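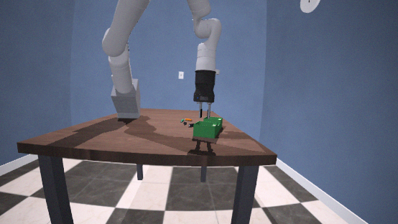 Fig. 3. Bin-sorting cell in the simulator, arm over the green bin.

Print this page | E-mail this page

Section 8: Setting up the bin-sorting cell

This section covers the virtual cell supplied with the Halten Grurarer training package. Complete it before you connect the package to a real arm. You will need the Grurarer software installed and your licence file to hand. Allow an afternoon the first time through.

Loading the cell

1. Start Grurarer and wait for the status bar to read Ready.

2. Choose File, then Open Cell, and select Caputo Table from the list. The room, table and arm load first and the bin and small parts follow. On older graphics cards the parts may take a while to show.

3. Check that the bin is on the table and that the small parts lie beside it. If a part is missing, choose Cell, then Reset Parts.

Note: Reset Parts puts the bin back as well. If you have moved the bin to a place of your own, save the cell under a new name first.

4. Open the Connection panel and enter port 3391 for commands and port 3777 for the camera views. Both must be free. If another program is using either one, the panel shows a red line under the number.

5. Press Connect. The joint readings should appear in the left-hand column.

Choosing a view

The cell can be watched from more than one side. The front view takes in the table from end to end and is the one to use for checking where the fingers are in relation to the bin. The close view is taken from nearer the arm. In the close view the upper links can hide a good part of the table, the bin included, so do not rely on it alone when placing a part.

6. Click the camera button to step through the views. Your choice is stored with the cell.

7. If the shadows make small parts hard to pick out, open View, then Lighting, and lower Shadow Strength. This changes the picture only. It has no effect on how the arm moves.

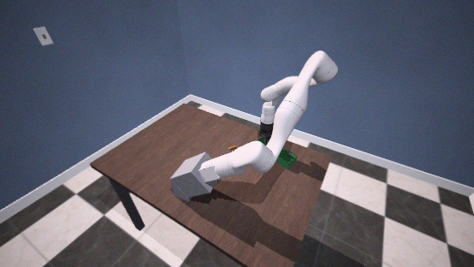
Running a first pick

8. Set Speed to 80 per cent or lower. Full speed is locked until one complete cycle has been recorded.

9. Select a part by clicking on it. The orange one is a good choice for a first try as it stands out well against the wood.

10. Press Approach. The arm moves to a point over the part and waits.

11. Press Pick, then Place. The arm carries the part over the bin and opens the fingers.

Caution: Do not drag the bin while the arm is moving. The path is worked out when you press Place and is not worked out again if the bin changes position. The cell will stop with a contact fault.

If the fingers come down on the rim of the bin, press Stop, then Home, and raise the Drop Height in small steps until the path is clear. Most users find that the supplied value is enough for the parts in this cell, but taller parts of your own will need more room. 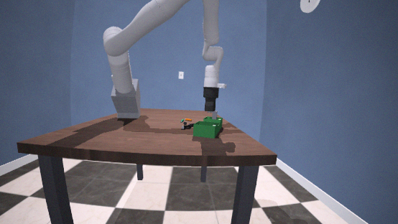 Drop Height is measured from the table top and not from the rim, so remember to change it if you swap to a deeper bin. The value is saved with the cell and is carried over when you export the program to a real arm.

12. When the cycle has finished, choose File, then Save Cycle. The file goes into the Fullosari folder unless you pick another.

Note: A saved cycle holds the part positions at the moment you pressed Pick. Replaying it after a reset gives the same result only if the parts are in their supplied places.

Caution: A cycle that runs cleanly in the simulator has not been checked against your own table, guards or cabling. Read Section 9 before you export - it covers safe distances and the first slow run.

Print this page | E-mail this page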